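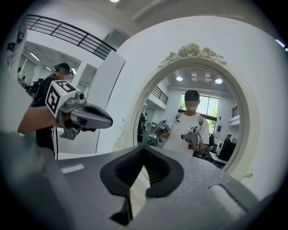
The furniture hall of Handeck in Morais has opened again to customers after a closure of five weeks. The hall sells used furniture and household goods from private sellers, and it was closed in order to arrange the sales areas in a new way. Mirrors, which before were kept in a narrow passage near the delivery door, have now a better place. Among them is an ornate oval one with a thick cream-white frame, which already received several questions on the first morning. The long rectangular ceiling lights and the black railing with horizontal bars along the upper floor belong to the building and were kept.

"People came in and asked me if we had a new building," said Henrike Gerlach, who manages the hall. "It is the same building. We moved almost everything that stands in it, and we threw away the old partition walls between the departments. Some of them were so heavy that we had to saw them."

The hall opened its doors at 9 in the morning with 532 pieces in the catalog. The catalog includes furniture, mirrors, lamps and carpets. Small items such as dishes, picture hooks and curtain rings are not listed one by one and are sold from open boxes near the cash desk, as before.

Under the new arrangement, goods are placed by the room in which they will be used. Previously they were placed by seller, so a customer looking for a chair had to walk through the full hall and could find chairs in many corners. The 36 private sellers who currently have goods in the hall were informed of this change by letter in June. According to Gerlach, most of them agreed quickly. A few were worried that their goods would be mixed with those of other people and that the payment would go to the wrong person.

For this reason each piece now carries a paper label with a number, and the same number is kept in the sales book at the cash desk. When a piece is sold, the lower half of the label is torn off and stays with the hall. Sellers are paid at the end of every month.

Daranee Jitpraphai has sold furniture through Handeck for many years and was in the hall on the opening morning. She brought two bedside tables and a mirror, a square one with a dark frame, and she was content with the place it was given.

"In the old passage you could not step back from a mirror," she said. "You saw your nose and your coat. A person who wants to buy a big mirror wants to see if it is good for the hallway at home, and for this she needs some meters of floor."

She was less satisfied with the new hours for bringing goods. Sellers can now deliver only before noon, and the delivery door is closed in the afternoon. Gerlach said that the afternoon deliveries disturbed the customers, because wardrobes and sofas had to be carried through the sales area at the busiest time. She does not exclude that one late afternoon in the week will be added later.

Mirrors with a heavy frame need special care in the hall, explained Rizwan Bangash, who restores frames in a workshop in the neighboring street and takes repair orders from the customers of Handeck. White and cream paint on an old frame is often not the first color, he said, and buyers should not remove it in a hurry. He advises looking at the back side first, where the older layers may still be visible. For cleaning he recommends a soft dry brush for the ornaments and a cloth that is only a little damp for the smooth parts. Glass cleaner should be sprayed on the cloth and never on the mirror, as the liquid can run down behind the edge of the frame and leave black spots in the glass.

Bangash will give a free consultation in the hall on the first Saturday afternoon after each monthly payment. Customers may bring one frame or send him photos of it in advance.

Delivery to the home is again possible within Morais and to Mandoditz. It is carried out by the transport firm Evgate, which wraps mirrors and glass doors in blankets and transports them standing. The price depends on the size of the piece and on the number of stairs, and must be agreed at the cash desk before the payment. Customers who take a mirror home in their own car can borrow two blankets against a small deposit.

At closing time on the first day 527 pieces were still in the catalog. Gerlach did not find this number disappointing. Many customers come first to measure, she said, and return with a second person and a bigger car. The first piece sold was a kitchen table with a drawer, bought by Samran Kongkaew from Mandoditz, who had waited for the reopening to furnish the apartment of his daughter.

Goods can be reserved for two days without payment. The hall does not accept mattresses, cribs or electric stoves. Sellers who wish to offer larger furniture are asked to call first and to have the measurements ready, including the depth.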